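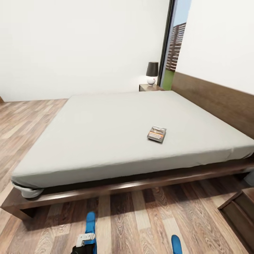

**The Hundred-Night Promise**

Every mattress company now wants you to sleep on its product for months before you decide. Mimon gives you a trial, Skoltik gives you a longer one, and Backlund throws in a free pickup if you change your mind. I read the terms for all three in January, and I have doubts.

Start with the pickup. Backlund's offer covers homes within 16 miles of a depot, and the only depot I could find is in Delholm. Everyone else pays a fee that appears on page seven of the terms. Skoltik won't take a return in the first 23 nights, on the theory that your body needs to "adjust." Maybe it does. I asked for the research behind that number and got a coupon.

Then there's price. The Mimon queen was marked down to $623 when I started looking. It was still marked down to $623 when I finished, with a clock on the page counting toward the end of the sale. The clock had started over.

Stores are hardly better. Ten minutes flat on your back in your coat, with a salesman standing over you, is a poor test of anything. But at least you can ask him who pays for the truck.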